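Talks > Montes workshop > Speaker notes

22nd April
By Ragnvald Hellström

Print this page | E-mail this page

Picking one of a pair: duplicate objects in randomized rooms
Notes to speak from. Slide titles in capitals.

TITLE
Say name, group, and that the code is Maveo, our scene generator. Sekar ran the baseline. Kirkham is the task set we extended. Move on quickly, the last talk ran into questions.

PROBLEM
A policy is told to pick up an object. Two copies of that object are on the table. The instruction then needs a spatial part: the one nearer the dish, the one farther from the robot base. Most training sets have few scenes of this kind, and in ordinary success figures the failures get mixed in with bad grasps. We wanted to separate the two.

Define wrong-copy error here. The grasp is good, the object is lifted, and it is the other copy. A dropped object is a grasp error whichever copy it was. State this slowly. Last June half the questions came from people who had counted it differently.

SETUP
Everything is simulated. One arm on a fixed pedestal, a parallel gripper, a wooden table, a furnished room around it. Maveo draws the room, wall textures, light and loose objects from separate pools. The duplicated model is drawn first. Its second copy gets its own position and almost the same heading, so the heading alone is a weak cue.

Views come from different camera poses. We do not level the cameras. Roll is part of the randomization, and so is how much of the arm gets in the way. 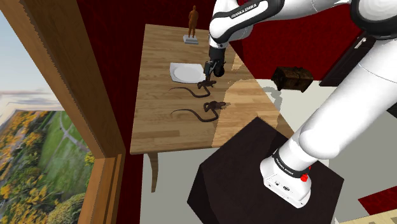

Same room for both. The duplicated model is the dark brown one, with the white dish to the side.

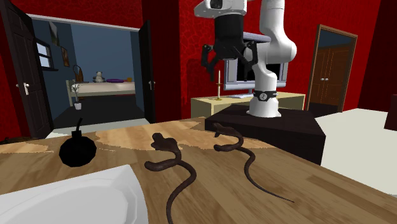

The point to make is that "nearer" has no meaning until you say nearer to what. We tried camera-relative wording first and dropped it. A camera on the other side of the table can reverse the answer, and the label then depends on which view the policy happens to receive. All final instructions use an anchor: an object on the table, or the robot base.

If someone asks about left and right: left out on purpose. They have the same problem, and people disagree about whose left it is.

METHOD
Training uses ordinary demonstrations plus one extra loss. For each scene we swap the anchor in the instruction so that the correct copy changes, and keep the pixels the same. The policy has to give different first waypoints for the two instructions. If the waypoints are closer together than a margin, it pays a penalty. Nothing else in the network is changed.

The margin is set from the spacing between the copies, measured at the centers of their bounding boxes. For long thin shapes this is a poor choice – the center of the box can lie on bare table – and we should say so before someone else does. The grasp point would be better. We did not have grasp points for every model when the runs started.

Five seeds per condition. Three conditions: baseline, baseline with extra duplicate scenes, and extra scenes with the swap loss. Same number of training steps for each.

RESULT
Show the bar chart, wrong-copy error only. Adding duplicate scenes without the loss helps a little, and the seeds overlap with the baseline. With the swap loss the bars come apart on every seed. Grasp error does not move in either direction, as expected, as the loss touches the approach and leaves the closing motion alone.

Then the breakdown by anchor. Anchors on the table work well. The robot base works less well, and worst in views where the base is out of sight or the forearm covers the near part of the table. Sekar thinks the policy is guessing the base position from the shadow. I am not convinced. We have a test with shadows turned off but it is not finished, so do not promise numbers.

WALLS AND LIGHT
Short slide. We held back the red and maroon wall textures in one ablation and tested on them. Small drop. Patches of sunlight on the tabletop did more harm when their edge ran close to one of the copies. Skip this slide if time is short.

LIMITS
No real robot runs. Say it plainly. Only pairs, never larger sets. Instructions come from templates, and the Kirkham wording is stiff. Objects do not touch each other at the start, so nothing here covers piles.

BACKUP
Margin sweep. Table of template sentences. Camera roll histogram. If asked for the scene files: the generator settings go out with the paper, the meshes cannot, for license reasons. Point them to the readme.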